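How Doctors and Nurses Keep Their Tools Clean
by Ratih Pillai
For readers aged 7 and up

Have you ever had a splinter taken out, or a cut stitched up? The person helping you probably used small metal tools. Those tools have to be very clean. They have to be much cleaner than the knives and forks in your kitchen drawer.

What is a germ?

Germs are living things that are too small to see without a microscope. Most of them do you no harm. Some of them help you, such as the ones in your tummy that help break down food. Others can make you ill if they get into the wrong place.

Your skin keeps a lot of germs out. When you have a cut, there is a gap in your skin, and germs can get in through it. If a tool with germs on it touches the cut, the germs can move across.

Clean and sterile

A plate that has been washed up is clean. You can eat your tea off it. It still has some germs on it, and that is fine for a plate.

A tool used on a cut has to be sterile. Sterile means there are no living germs on it at all. You say it like this: STEH-rile.

You can't tell if something is sterile by looking at it. A sterile pair of scissors and an ordinary pair of scissors look just the same. So people who work in hospitals have rules about how to pack the tools, where to put them and who may touch them.

How a tool gets sterile

First the tool is washed. Someone wearing gloves and an apron scrubs off all the dirt, even in the joint where two halves meet. Scissors are washed open so that the water can get in.

Next the tool is dried and checked. Does it open and close? Are the tips straight? If it is bent, it goes away to be mended.

Then it is wrapped and put in a machine called an autoclave (AW-toe-clave). An autoclave is a strong metal box that fills with very hot steam. Water in a pan boils at 100 degrees. The steam in an autoclave is hotter than that, and it kills the germs.

The tool stays wrapped up until it is needed. If the wrapping has a hole in it or gets wet, the tool has to go back and be done again.

Some things are used only once and then thrown away. These come from the factory already sterile, sealed in their own packets.

Setting out the tools

Before the work starts, the tools are set out on a table. They are put side by side so that they don't get tangled and each one is easy to pick up. It is a bit like laying out your felt tips before you draw.

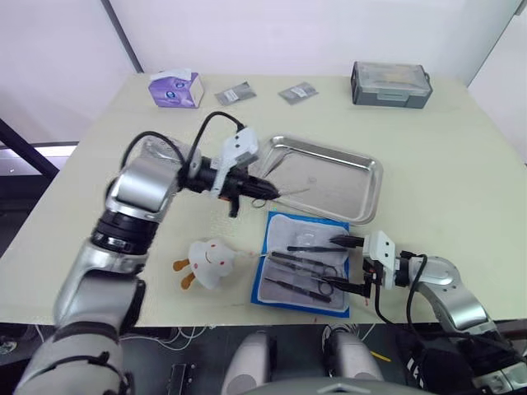
Forceps are one of the tools you will hear about most. They are used for gripping. Some look like the tweezers you might have in the bathroom, and you squeeze them to close them. Others have finger loops like scissors. Doctors use forceps to hold things that are too small or too slippery for fingers.

Surgical scissors come in many shapes. Some have pointed ends and some have round ends. There are scissors for cutting thread and scissors for cutting bandages.

A steel tray is useful too. Steel is smooth, so there are no cracks for germs to hide in, and it doesn't mind the heat of the autoclave. Tools can be carried on it or put down on it.

Try it yourself

You will need a clean tray, a tea towel, a pair of tweezers, a spoon and some dried peas. Ask a grown-up before you borrow the tweezers.

1. Wash your hands with soap and dry them.
2. Spread the tea towel flat and lay the tweezers and spoon on it, side by side.
3. Put the peas at one end of the towel.
4. Move the peas on to the tray one at a time, using only the tweezers.
5. Now try it with the spoon. Which was easier?

Words to remember

Germ: a tiny living thing. Some germs can make you ill.
Sterile: with no living germs on it.
Autoclave: a machine that kills germs with hot steam.
Forceps: a tool for gripping small things.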